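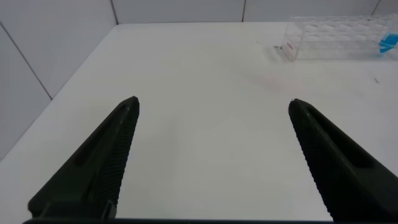 Clananard Community Choir - Spring Planning Meeting

Minutes, 2023-06-13
Chair: Murali Mudaliar
Minutes: Satish Naidu

1. Matters arising
The March minutes were approved with one correction: the piano tuning bill was for both pianos. Murali opened with wonderful news - we sold 261 tickets for the spring concert, our best ever! Thanks to all who put up posters, and to the altos for the cake table.

2. Fall program
Lots of lively talk on this one. We will open with the two Latvian folk songs arranged by Sproģis, which everyone who tried them last week loved. The second half stays open for now. Satish played a recording of "Istero" and the room was very keen, though the tenor line goes high and we may need to bring it down a step. Murali will try it in both keys with the section leaders.

Agreed: learn the folk songs first, decide on "Istero" after 3 rehearsals.

3. New members
We now have 86 singers on the list, and over 10 more have asked about joining. What a nice problem to have! The basses would welcome anyone at all. The sopranos are close to full, so new sopranos will be asked if they'd like to try alto for a term.

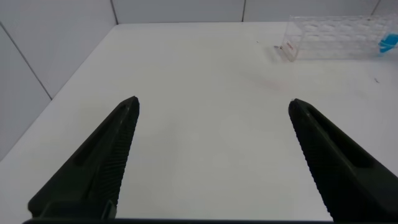 Satish will write back to everyone who asked and invite them to the first open rehearsal. No auditions, as before.

4. Sheet music
Too many folders are still out from the spring. Please bring them back, pencil marks and all. Going forward the practice tracks will be shared through Fludia, with one track per voice part and one with all parts together. A few members would still like CDs and Murali is happy to burn them.

5. Any other business
The hall kitchen needs a new kettle. Approved.
Summer sing-along in the park is on again - bring a chair and something to share.

Next meeting: after the first open rehearsal, date to be sent by email.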